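Course Handout 5: From Camera Views to Two-Arm Motion
Module: Perception and Control for Bimanual Manipulation
Course lead: Anneliese Strobel
Laboratory sessions: Marius Rusu and Folasade Haruna

1. Purpose of this handout

Students should read these notes before the second laboratory session. The session uses the lamp task: a white bulb on a thin metal pole, held up by a round wooden base. The software stack is Rolomby, which handles perception and planning. The low-level controller is Sarkanach, and students are not expected to modify it.

2. Frames and calibration

Every pose in Rolomby is expressed in the bench frame unless the message header says otherwise. Each arm also has its own base frame. The transform between the two bases is read from the calibration file at startup and is not updated while the arms are moving. An error of a few millimeters in this file will appear as a steady offset between the grippers, and no amount of controller tuning will remove it.

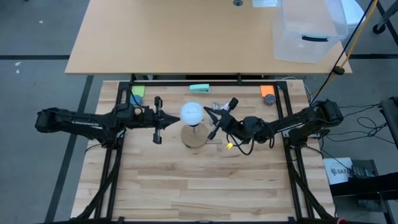 Calibration files recorded before December use the old axis order and must be converted with the script in the tools folder. The planner will load an unconverted file without a warning.

3. Detection and its limits

The detector returns a mask, a pose and a confidence score from 0 to 100. For this course the acceptance threshold is 87. Thin parts such as the pole and the pull chain give weak depth readings, so the pose of the lamp is fitted to the base first and then extended upward. Clear plastic is excluded from fitting altogether. Students who wish to change the order of fitting should do so in their own branch and record the change in the log.

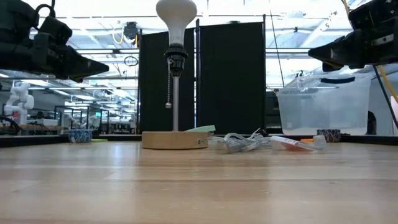
Kai Reuter has asked whether the threshold could be lowered for the pull chain alone, on the grounds that a missed detection costs more time than a false one. The present answer is no. The planner treats every accepted pose as an obstacle, and a false chain pose blocks the approach of both arms. A separate threshold for each class is planned for the next release.

4. Planning and control

The planner searches for both arms together. It is given 200 milliseconds per query – after that it returns the best path found so far, marked as incomplete. Incomplete paths must not be sent to Sarkanach. The wrist view is used only in the final approach, where the fingers hide part of the target and the overhead estimate is kept as a prior.

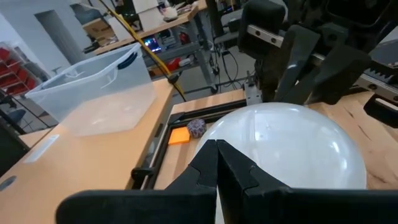 Figure 3. Wrist view with the gripper fingers in front of the white sphere.

5. Work to be handed in

Submit the planner log for query 293 of the supplied recording, with one page on why the returned path was or was not complete. Reports are due on 6th February and should be sent to Folasade Haruna.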